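Two-Arm Robot Club at Randusstead - Frequently Asked Questions

Last updated 27 September 2023

Please read this page before you write to us. Most of the letters we get in the first weeks of the term ask the same things. If your question is missing, the contact is at the bottom.

Who can join the club?

Any student of the school from the second year up. You do not need to be in the technical track. Last year we had two members from the music classes and one of them became our best operator. First-year students can visit, but they can not drive the arms until they finish the general workshop safety course.

Do I need to know programming?

No. In the first month you will mostly move objects with the arms and look at what was recorded. After that we begin with short Python scripts, and we help you with them. If you already know programming, please tell Jacinto Orozco, he always needs people for the Gisinik part (see below).

What do we do in a normal meeting?

We meet in groups of 3. One student operates, one student takes care of the table and puts the objects back, and one writes the log. After 20 minutes you change places. The autumn task is called "desk tidy". Small things from a desk must be picked up and sorted into containers, and later the arms must do the same without an operator.

The containers stand in a row at the back edge of the table, and both arms must be able to work there without touching each other. This is more difficult than it sounds, and new groups usually spend their first two meetings only on this.
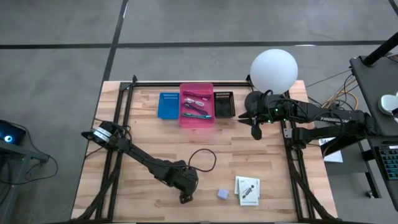
The desk tidy table with both arms, the three containers and a pale blue cube.

Can I change the positions of the containers?

Only between series, and you must write it in the log. Inside one series the containers stay where they are. If you push one by accident, stop, move it back and mark the attempt as "disturbed". Do not delete the attempt. We use the disturbed ones also, for a different purpose.

How many attempts must my group record?

Each group should have 170 good attempts before the winter break. The whole club wants to reach more than 500, so that we can train on the complete set in January. An attempt is good if the object was released inside the correct container and the log line is complete. An attempt with no log line is not counted, even if it was beautiful.

What is Gisinik?

Gisinik is our own small program for looking at the recordings. It was started by students in August two years ago, during the summer workshop, and each new group adds something to it. It shows all the camera views side by side and lets you mark the moment of the grasp and the moment of the release. It is not very pretty and it sometimes closes by itself when you open a long recording. Save often.

Why do we look at the wrist view if the top view shows the whole table?

From the top you see where everything is, but the arm itself often covers the last few centimeters before the grasp. The wrist view moves together with the gripper, so you have both fingers in front of you all the time and you can judge if they are centered on the object. We ask you to mark the grasp in the wrist view first and then check it in the top view.

My wrist recording is blurred. Is it spoiled?

Usually it is not. When the wrist moves fast, the things on the table get smeared and the fingers remain much sharper, since they travel with the camera. Look at the pink container in this one, and compare its edges with the notches on the fingers. You can still see that there is something teal-blue in it, but you could not read any text on the blue card behind it. For marking the position of a container such a moment is too weak, so go forward or back until you find a clear one. If you can not find any clear moment in the last second before the grasp, mark the attempt as "blurred" and ask the operator to move more slowly next time. 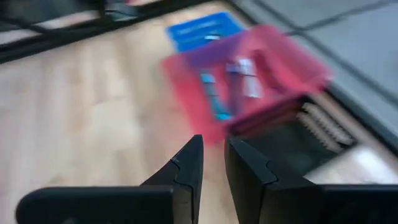 What are the rules at the table?

Hair tied back, no scarves, no long necklaces. Hands stay off the tabletop when the arms are powered. The person at the table says "clear" in a loud voice and the operator waits for this word every time. Drinks stay on the shelf next to the door. If a cable catches on something, stop the arm first and only then free the cable - please do not pull it.

Can I bring my own objects for sorting?

Yes, we like this. The object must weigh less than 200 grams and must not be glass, food or anything sharp. Pens need to have the cap on. Show it to Aleksandra Kubiak before the meeting and she will give it a number for the log.

Is there a competition?

Yes, the Grasesberg Open Table in spring. Teams from different schools get the same set of objects, which nobody sees before the morning of the event. We send one team with two substitutes. The team is chosen in February, and we look at your logs as well as at your driving. Last time we lost many points for wrong log lines, so please take this seriously.

Does it cost anything?

The club is free. For Grasesberg you pay only your lunch. The bus is paid from the Kwok Fund, which also paid for part of our equipment.

What if I miss meetings?

Write to your group the day before, if you can. A group of two can still work, but the person at the table must then also write the log, and it goes slowly. After four missed meetings with no message we give the place to the next student on the list.

Whom do I contact?

For joining, objects and the timetable: Aleksandra Kubiak, room 14, during the long break. For Gisinik and problems with recordings: Jacinto Orozco. Please send him the number of the attempt and not the complete recording, his mailbox is small.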